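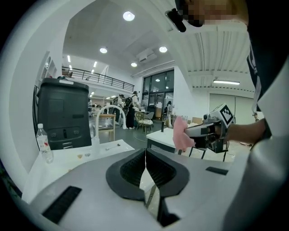
Household Water Use in Uston: Speaker Notes
Public Information Session, December 7, 2022

Opening

Welcome the audience on behalf of the Uston Water Office. State that the session lasts 40 minutes and that questions will be taken at the end. Printed copies of the rate schedule are on the side table.

Background

The office completed its household survey in August. A total of 638 households responded, from both the Urrutia district and the older streets near Murkano Reservoir. Thank the residents who returned the form. Remind the audience that answers were recorded by district only and that no individual bill was examined.

Pause before the next slide.

Main findings

Kitchen use was the subject residents raised most often in the comments. Many households reported leaving the tap open while washing dishes or rinsing food. In the Urrutia district, 27 percent of respondents said they use a basin or tray in the sink for at least part of this work.

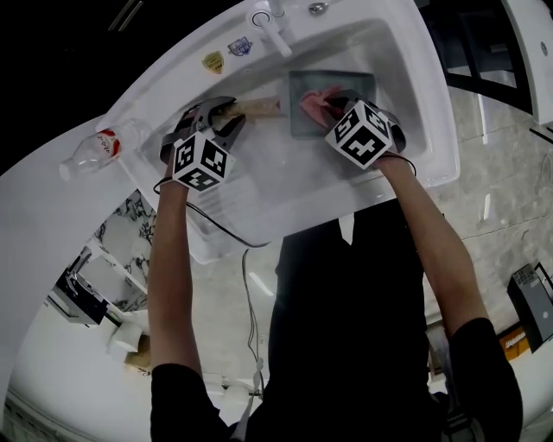
The office considers this figure encouraging and would like to see it rise before the next survey. Households with older faucets may request a flow restrictor at the service counter. There is no charge for the first one. Tenants should ask the building owner before fitting it.

Outdoor use will be covered in a separate session. If asked, refer the resident to the garden watering leaflet.

Rates

Read the new rate table aloud in full. The base charge does not change. The second tier now begins at 10 units per month. Do not estimate individual bills from the podium; direct such requests to the billing desk.

Meter replacement

The Brovadix meters will be installed first in the streets below the reservoir. Residents will receive written notice before any visit, and an adult must be present to give access.

Questions

Repeat each question into the microphone before answering. Matters concerning sewer connections belong to a different department and should be noted on the blue card.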